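Kimwood Hand Gripper, two-finger, for recording demonstrations

Share 15 | 11 comments

£536 including VAT, posted from Grutgate

I build these at a bench in Grutgate and sell them one at a time, so the page you're reading was written by the same person who does up the screws. The Kimwood is a gripper you hold in your hand. You squeeze the handle, the fingers close, and a wide camera sitting behind them records what the fingers are doing while the motion log goes onto a card. Do that a few hundred times with the same sort of job and you've got a set of examples your learning system can train on, without having had to drag an arm round to somebody's house.

I started making them when I was trying to teach an arm to tidy soft things. Blankets, doll's clothes, toys, all the stuff that never lies the same way twice. Driving the arm by remote was so slow that I'd be sick of the job before lunch (and my examples got worse and worse as I got crosser). With the gripper in my hand I just got on with it! 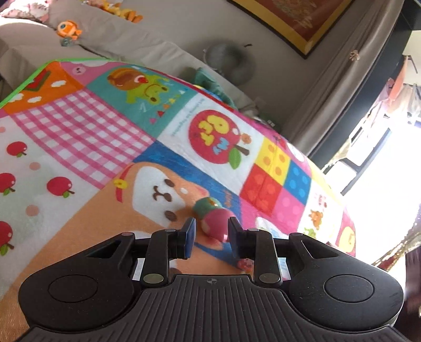 What's in the box

The gripper itself, fully built and tested. Camera and mount, already lined up. One spare pair of finger pads. A wrist loop, a charging lead, a memory card with the Kikum recording program on it, and a printed calibration sheet. Please don't fold the sheet. If you do fold it, write to me and I'll send another for the price of a stamp.

There's no robot arm in the box. I get asked this quite a lot. The fingers come with a drawing of the mounting holes so you can fit a matching pair to your own arm, and I sell that pair separately on the Kimwood spares page.

The fingers and pads

The fingers bend in towards each other and finish in flat blue pads, and the pads do most of the work. They're soft enough to give a bit when you pick up something hard and shiny, and they'll still hold a thin fold of cloth. I tried four kinds of rubber before I settled on this one – the grippiest was lovely on plastic and hopeless on cotton, because it dragged the cloth along with it and I kept letting go too late.

Pads wear. Mine want changing after a couple of months of daily use. Push the old one out from the back with your thumb and press the new one in until it sits level. Wipe them with a damp cloth in between and keep them away from hand cream, which makes them horribly slippery.

The grip plate has raised ribs on it so it doesn't turn in your palm, and the mechanism is open at the sides, which makes it easy to brush the fluff out. You will get fluff. Soft toys are terrible for it.

Where to use it

Anywhere, really, and the messier the better. My early recordings were all done on a bare bench with three blocks on it, and the arm I trained from them was brilliant at three blocks on a bare bench. Then I put it in front of a real bedful of things and it reached for the pictures on the pillowcase. So now I record among patterns and clutter and bright windows on purpose, and move the cloth about between takes so the background isn't the same every time.

A good session for me is one job, one place and plenty of different starting positions. I change something small after every take. Turn the toy round, ruck up the blanket, stand on the other side. My own soft-goods set is 1,572 takes now and I still find new ways for a piece of cloth to be awkward.
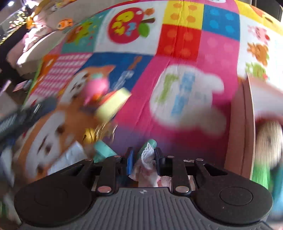

Thin, floppy stuff is where I'd tell a new owner to begin, even though it feels like the hard end. You learn very quickly how far to close your hand and how slowly to lift. With something like that crumpled white cloth with the lace edge, I take hold of a good bunch and let the frills hang in the gap, and I keep the jaws in view the whole time so the recording shows what has been gripped. Watch your speed too. If you swing the gripper, whatever's close to the camera smears, and the little gold bell over on the left has gone that way. The odd blurred bit is fine by me and I leave it in. A whole take of it I'd throw out.

The Kikum program

It runs on an ordinary laptop. Plug in the card and it cuts the recording into takes wherever you clicked the button, then shows you each one with a keep or bin choice. It saves video, finger opening and hand position together, in plain folders with readable names. No account needed and nothing gets sent to me.

The search could be better. It only looks at take names for now, so name things sensibly as you go along – I've got a folder full of "cloth again" that I regret deeply.

Things I'd like you to know before buying

It's a right-handed trigger, though left-handed owners have told me they manage. Long sessions will make your forearm ache, so have a break. The fingers are made for light household things, so no bricks or full saucepans please. And it isn't waterproof, so keep it out of the sink.

Orders and repairs

I make a batch when the last one sells out. The November batch has gone and the next is on the bench now. Repairs are free in the first year, and after that you pay for parts and postage. Send it back in its own box with a note saying what it's doing wrong.

Page updated Monday, December 23, 2024

11 comments | Share 15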